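24/10/2024 – Cultine project, my part of the report (Fiorella Parisi)

So my job was keeping the hand-held grippers in shape! Before anything else I check the joint screws, then open the jaws all the way and look over both blue pads.

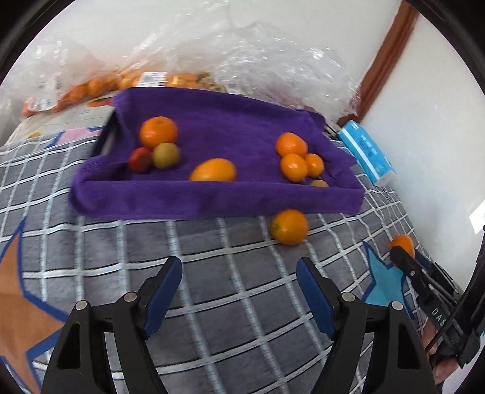
## Squeezing fruit

I wipe the pads every 20 grabs (citrus gets sticky, ugh) and keep the cable clear of the linkage arms. A big orange is my favorite test – if both pads sit flat on the rind, I'm happy. 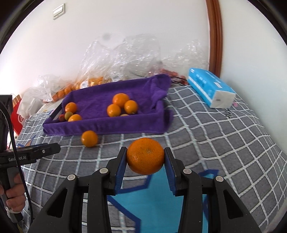

If one side touches first, I loosen that finger, square it up and tighten it again. We logged 300 grabs in July and I swapped the pads once, at 23. Next up is a proper torque setting for the screws, I still do those by feel.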